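Folding T-shirts so they stack
===

A T-shirt folds best on a hard surface at waist height. A bed gives way under your hands and the creases wander. A kitchen or dining table does the job, as long as it's been wiped and is properly dry, and it helps if one long side is against a wall so the finished pile has something to lean on.

Keep the pile in a back corner, out of the way of your elbows. Left corner if you're right-handed. Leave the rest of the table for the shirt you're working on.
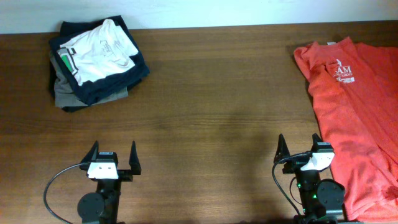
**Climach House Laundry and Linen Team**

The pile in the corner has a white T-shirt on a navy one on a grey one, with the red-orange shirt still to be folded. Light colours go on top of dark ones here, mainly so the white doesn't pick up fluff from both sides. If you're folding for somebody else, keep to whatever order they use in their drawer.

## Before you fold

- Check the neck and underarms for marks. Anything that needs a second wash goes straight back in the basket.
- Turn it the right way out. Do the sleeves first, then the body.
- Hold it by the shoulders and give it one firm shake.
- Feel the seams. They hold damp longer than the rest, and a shirt put away damp will make the whole drawer smell.

Cotton can be folded warm from the dryer and will come out flatter for it. Sports shirts are slippery and want to spring open, so let them cool first.

## The fold

1. Lay the shirt face down with the collar away from you. Pull gently at the two bottom corners until the hem is straight.
2. Smooth from the middle outwards with flat hands. Two or three passes is enough.
3. Bring one side in to just past the edge of the collar. Turn the sleeve back on itself so it lies down the length of the shirt.
4. Do the same with the other side. You should now have a long strip, the same width top and bottom.
5. Fold the hem up to the middle of the back, then fold again up to the collar.
6. Turn it over.

If the strip is wider at the bottom, the sides weren't brought in evenly. Open it out and do it again from step 3. Trying to tuck in the extra at the end only makes a lump.

Getting the shirt flat is most of the work. When one shoulder bunches up, don't press it down where it is. Take hold of both sides, lift the shirt clear of the table and lower it again hem first.

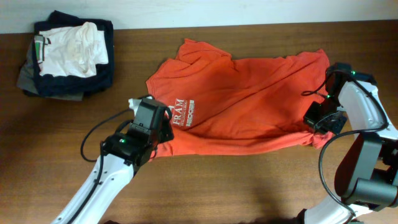
Lowering it slowly lets the cloth settle by its own weight, and the sleeves will usually fall out to the sides without help. A big shirt may need moving towards the middle of the table before you start, so that nothing hangs over the front.

## Printed shirts

Old prints crack along fold lines. With the shirt face down, a large print across the chest gets bent in the same place every time, so shift the fold up or down a little from one wash to the next. Don't iron over a print. Turn the shirt inside out and iron the back of it on a low heat.

Wash printed shirts inside out as well, at 30 or 40 degrees.

## Stacking

Folded edge to the front, always. You can then pull one out without dragging the next one with it. Kamran Yazdani folds round a thin chopping board and gets every shirt the same width, which is worth trying if your piles lean. Slide the board out before the last fold.

Five or six to a pile is plenty for T-shirts. Jumpers, three. The Pirno shelves in the upstairs cupboard are shallow, so fold in thirds for those and stand the shirts on end.

Winter things come down in September and the sheet for folding jumpers goes up on the cupboard door then.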